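Sorting talk, Hurden evening, notes for me (Ekene)

Slot is 30 mins. Stop by 25 whatever happens, leave room for questions. Water. Phone OFF this time.

OPENING
Hello, thanks to Hurden for having me back. Ekene Nwachukwu, I fix small things and I lose small things. Show of hands, who has a drawer they can't open all the way because something's jammed upright in it. Wait for the hands. Usually a ladle.

Tonight is about the sorting bench. One surface, a few open containers, one decent lamp. Not a storage talk!! Someone always asks about labelled drawers, say it now, we're not doing drawers. Storage is where things end up. Sorting is the bit before, and most people skip it and go straight to buying boxes.

HOW I GOT HERE
Keep short. When we cleared the back room at Irnonov I wrote down every loose item off one shelf. 507. Pause. One shelf. Screws, bulbs, a tap washer still in its packet, keys for a car we sold. Took me 2 evenings and the first one was wasted becuase I kept putting things back in piles on the floor and then stepping in them.

Second evening I did it standing up, at a bench, under a lamp. Completely different job. Back didn't hurt. Finished before the kettle had been on twice.

THE SURFACE
Points to get through:
Height. Elbow height or a touch under. If you're stooping it's a dining table, put blocks under the legs or get a taller one.
Clear it first. All of it. The mug as well.
Plain surface. No patterned oilcloth — small screws vanish on it, I have lost hours to a tablecloth with cherries on.
Wood is nice. Things don't skate about on it the way they do on glass. Bit of oil once a year, November for me, no reason, just when I remember.
Walk round it if you can. Pushed against a wall you only get one side, and whatever rolls off the back stays there till you move house.

Floor: smooth and swept. Carpet eats washers. Tell the magnet on a string story if they look awake, skip if not.

THE CONTAINERS
Slide up here. Let them look a sec before talking.

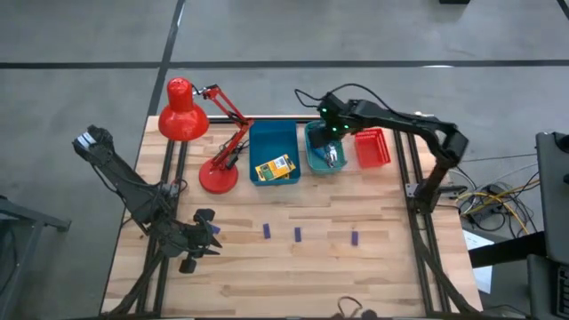
Sorting bench with red lamp, open plastic containers and small blocks.

Right. Open tops, that's the thing to point at. No lids. A lid is a decision you have to make every single time, and by the tenth item you've stopped making it and you're dropping stuff on top of the lid.

Colours. Point at the red one and the teal one. You learn a colour far faster than you read a label. Red is red by the second handful. Chettiar method (explain — came out of the Chettiar workshop evenings, I only borrowed it) goes like this:
one container for keep here
one for belongs in another room
one for don't know yet

Don't know yet is ALLOWED. Say it twice. People freeze over one odd bracket and the whole evening goes. Chuck it in don't know, carry on, deal with it at the end when you've warmed up.

Start with easy things. Little blocks like those are ideal to practise on, or with kids, all much the same colour so you're not agonising. Get the hands going first, tricky stuff after.

THE LAMP
Most people underlight. Ceiling light is behind you so you're working in your own shadow. Jointed desk lamp, stood at the back of the bench, swing the head where you want it. Rear left suits me, I'm right handed. Left handers swap it over. Not too close to anything shiny or you get glare in your eyes.

Heavy base if you can find one. Mine at home is a clip-on and it has clipped off more than once.

Mention price only if asked. Second hand is fine. Check the flex.

TIMING
33 minutes. That's my session length, people laugh, it's the length of the record I put on. Side one and side two and stop. Doesn't matter if you're mid-handful. You stop, you empty keep here, you carry the other-room one round the house, and don't know stays on the bench for tomorrow.

Don't do a whole Saturday style marathon. (Reword that.) Long sessions go wrong at the end, thats when good things get binned. I binned a perfectly good hinge and had to buy the same hinge.

PULA BIT
Only if running ahead. When I did this at Pula they asked what about paper. Paper's different. Paper you have to read. Do it sitting down, other table, other day. Never mix paper and parts, you'll find a receipt in the screws for ever more.

TRY IT
Hand round the mixed bags, one per row. Give them four or five minutes on their laps with the trays. Walk about. Don't help!! Watch who makes a tiny pile on their knee, that's the floor pile all over again, be kind about it.

Ask: what went in don't know? Get a few shouted out. Usually a plastic thing with a hole in it. No idea what those are, I've got a jar of them.

Collect bags back in. COUNT BAGS, one went missing last time.

QUESTIONS
Likely ones:
What if I've no room for a bench — board across two trestles, fold it after.
How many containers — start with three. More than that and you're sorting the containers.
Do you still lose things — yes.

Thank Hurden, thank whoever did tea. Chairs back against the wall. Sign-up sheet by the door, pen on string.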